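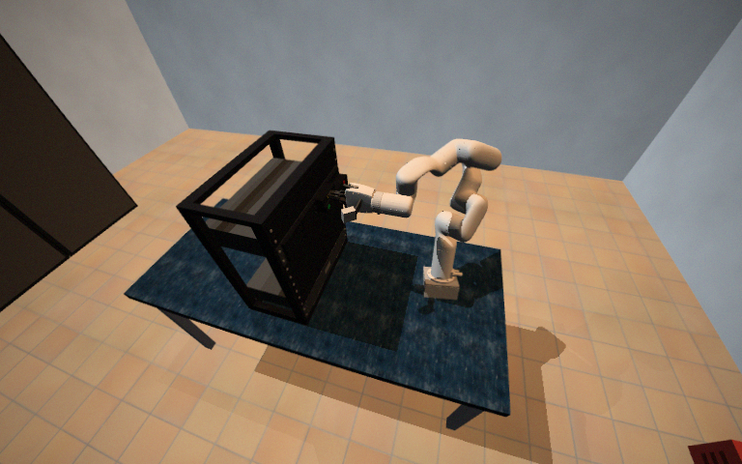
Narendra Dhillon wrote:
I'd put the sheet up even if it's chilly. Last April I nearly stayed in because it was 50 degrees and drizzling, and I ended up with 29 species on one old bedsheet, 13 of them new for my yard. Warm and cloudy is best, sure, but drizzle beats a clear night with a big moon every time.

fencepost_lil
Wow, okay, that settles it, I'm going out tonight! I've only done this a handful of times and I'm already hooked. I had no idea there were this many moths in a plain suburban yard. I grew up in Plutstead thinking there was one kind, brown, and it lived in the pantry.

Where do you all hang the sheet? Mine is on the clothesline with a Driva blacklight clipped above it, and most of what comes in seems to land on the fence behind instead of on the sheet.

marshwren7
Move the light! If the fence is pale and close it's catching as much light as the sheet is. I hang mine so the light faces the woods and the sheet has nothing bright behind it. And check the fence anyway, also the house wall, the trash cans, the underside of the porch rail. My only luna so far was on the neighbor's mailbox (I asked first, she came out in her robe to look).

Ayman Tazi
Or skip the light and try sugar bait. I know the sheet gets all the love here but some of the prettiest moths barely bother with lights. Underwings especially. Mash up overripe bananas with brown sugar and a glug of stale beer, leave it a day or two with the lid loose, then paint it on tree trunks at dusk. Go back with a dim flashlight after an hour.

My batch from last summer was so strong my brother moved his car. 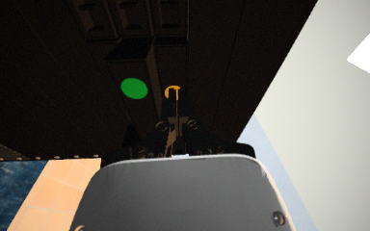
The trunk matters more than the recipe, I think. Rough bark holds the stuff and gives them something to grip. I have one old oak at the end of the lot that outdoes every other tree I've got, and I couldn't tell you why. Same bait, same brush, same night, and the maple next to it gets ants.

marshwren7
I've tried bait for two full seasons and got slugs, earwigs and a very happy raccoon. I don't doubt it works for you, Ayman, but I wouldn't send a beginner that way. With a sheet you see something nearly every time.

Ayman Tazi
Two seasons of what, though? Spring bait is hit or miss. Late summer, sticky evening, no wind, that's when you do it. And paint it higher, chest height, the raccoon will still find it but the slugs mostly won't.

marshwren7
Mostly July. Fine, I'll give it one more go in August and report back. The raccoon sends his thanks.

Narendra Dhillon
You can do both. I paint the trees on the way out to the sheet and check them on the way back in. The thing I'd really push on is writing it all down the same night, even the ones you can't name. "Small gray, white spot, wings held like a tent" is enough to jog your memory when you sit down with the book in the morning. I use a Suvance notebook with the waterproof pages because I kept ruining the other kind with dew.

fencepost_lil
I've been trying to go from memory and it is NOT working. Everything turns into "brown one" by breakfast.

Update from last night while I'm here! I turned the light away from the fence and it was like a different yard. A rosy maple moth, pink and yellow, just sitting there like a piece of candy. I yelled. I also had a big furry one that walked onto my sleeve and shivered its wings for ages before it flew. Is that normal?

old_quince
Totally normal, they shiver to warm up the flight muscles. Let it take its time. And congratulations on the rosy maple, I still get a kick out of those after years of this.

On the light argument: I went from a blacklight to a Radwan bucket trap and I like it because I can sleep. You set it at dusk, put egg cartons inside so they have places to tuck in, and look through it with your coffee. You do need to be up early, before the birds work out where breakfast is.
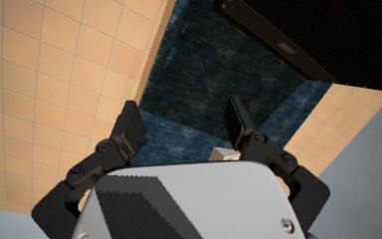
Keep it in the shade while you're sorting, too, they cook fast once the sun gets on the bucket. I let mine go into tall plants a little way off and I shift the trap around the yard so the wrens don't learn the routine. My yard list is creeping up on 200 and a good chunk of those came after 2 in the morning, when I would never have been standing at a sheet.

marshwren7
See, I'd miss the standing around. Half the fun is being out there in a lawn chair with the owls going. A trap feels like checking the mail.

old_quince
I like checking the mail!

Ayman Tazi
Lil, do you have any rough-barked trees back there?

fencepost_lil
One walnut and a very old pear. Bananas are already on the counter going black — my roommate has been informed. I'll start a new thread when I've got something to show.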